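Prilex 76 Open-Top Storage Bin, Grey

Product code 3482-G
Sold singly or in stacks of 18
Usually sent out within two working days

The Prilex 76 is a heavy-duty open bin for stores, workshops, farm buildings and packing rooms. It holds 76 litres filled level with the rim and is made in one piece, so there are no joints to split and no loose parts to go missing. The sides slope outwards from the floor. Empty bins nest one inside another and take up very little room when they are not needed.

We have stocked the Prilex range at our Imcombe warehouse for a good many years and use the same bins ourselves for returns, offcuts and parts waiting to be sorted. The 76 is the size most customers start with. It fits our standard Charvát shelving two to a bay, and one person can carry it when it is sensibly loaded.

The floor is flat inside, which makes it easy to sweep out or wipe down. Drain holes are an option on every bin in the range – tell us when you order and we will drill them before dispatch. Drilled bins cannot be returned unless faulty.
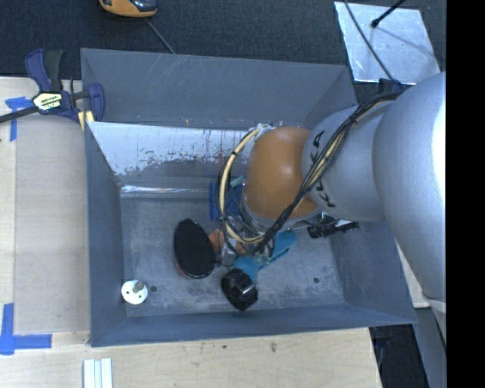
Grey bin in use, with scuffing to the floor.

Scratches on the inside are normal with metal parts, stone and tools. They show up paler than the rest of the surface and do not affect the strength of the bin. If you need to keep the inside smooth, for food or for finished goods, order the Prarent liner listed under Accessories. It drops in without fixings and can be lifted out for washing.

Specification

Capacity: 76 litres
Height: 234 mm
Colour: grey (blue and green to special order, minimum 18)
Lid: not included
Drain holes: none as standard, drilled on request
Stackable when empty: yes, nesting
Stackable when full: only with the Prarent lid fitted
Suitable for outdoor use: yes, but store empty bins under cover in winter

Accessories

Prarent drop-in liner, white
Prarent clip-on lid, grey
Charvát dolly with four castors, two braked
Card label holder, self-adhesive, pack of 18

Please note that lids and liners from the older Prilex range do not fit the 76. The rim was made wider when the bin was redesigned. If you are adding to bins you already own and are not sure which type they are, measure across the rim on the short side and ring us with the figure.

Cleaning

Warm water and ordinary washing-up liquid will deal with most dirt. A pressure washer can be used on the lowest setting. Avoid wire brushes and solvent cleaners. Grease that has been left for a long time may leave a mark even after washing.

Customer comments

"Bought six for the bike workshop and went back for another ten. They nest well, although a tall stack can stick a bit if you push down on it. A twist usually frees them."
Eetu Pesonen

"Good solid bins. I would have liked the label holders to be included at this price."
Žofie Šimko

"We keep castings in ours. Well marked inside now but none has cracked."
Dušan Kopecký

Delivery and returns

Single bins go by parcel carrier. Stacks of 18 are strapped to a pallet and need someone on site to sign for them. Orders for drilled bins placed after 17th February will take an extra three working days while our drilling bench is being moved.

Unused bins can be sent back within 30 days. Please contact Anežka Mikuš in the sales office before returning anything, as pallets arriving without a returns number may be refused at the gate.

For prices on larger orders or special colours, ask for Bogdan Lazăr.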